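Skatmont Open-Top Sorting Box, Gray

Product details

The Skatmont is a rigid open-topped box for bench sorting, parts return and kitchenware handling. It is sold by Floro as a single unit or in stacks of four. The box has no lid, no hinges and no loose fittings. Standard color is gray throughout.

Outside length is 346 mm at the base and outside width is 163 mm at the narrow end on the short version. The long version measures 1,108 mm and is made to order. Both versions use the same wall section and accept the same inserts.

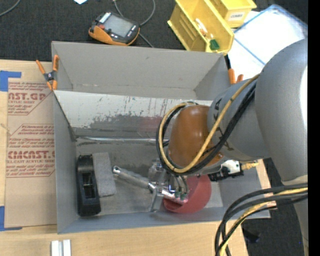
Inserts are ordered separately under the Vosum name. The sloped insert is a plain shiny panel that lies between one wall and the floor of the box, so that small items slide toward the working side and can be picked up without reaching into a corner. It is supplied with a bright finish. The finish does not stay bright in service: expect gray smears, scratches and streaks on the lower part of the slope, with similar scuffing on the box floor. These marks are cosmetic and are not covered under the surface warranty. The floor beside the slope remains flat and takes a bowl with a metal handle next to it.

Placement

Set the box on a level tabletop. Wood, steel and laminate are all suitable. Leave the open side clear above the full height of the walls. A non-slip mat (Ngui, sold separately) is recommended on polished surfaces.

Cleaning

Wipe the walls and floor with a damp cloth and mild detergent. Lift out the slope before washing and dry the fold line fully – standing water there will leave spots. Do not use steel wool or abrasive powder on the insert.

Ordering

Short version, box only: in stock, ships Tuesday.
Long version: made to order, minimum four units.
Sloped insert: short version only from stock.
Orders of 1,000 units or more are quoted individually. Replacement inserts can be ordered without a new box.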